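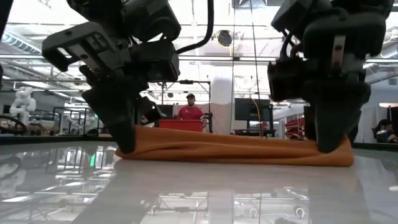
# clurnari

A small command-line tool that sorts laundromat reviews by how angry they are. It was written for the Natar neighborhood list and has since been used for things it wasn't meant for, mostly restaurants.

## Install

Copy the folder somewhere you'll remember. Run `make`. If that fails, run it again and look stern.

## Use

```
clurnari reviews.txt --top 8
```

Each line should hold one review. Lines over 300 characters get trimmed — anyone still typing by then has made their point. 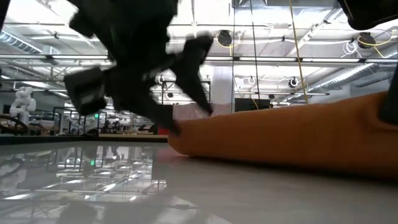 ## Maintainer

Upkeep and the word list are handled by Oyelaran.

## Scoring

Scores run from 0 to 72. Capital letters raise the score, and so does the word "manager." Anything over 70 is printed in bold.

## Known problems

- Sarcasm counts as praise. "Great dryers, if you like damp" scored a 2.
- Ernby reviews are so polite that the sort order is pretty much random.
- The `--calm` flag does nothing yet. It was promised for June.

## License

Do what you like with it, but keep the word list intact — it took a lot of bad reviews to build.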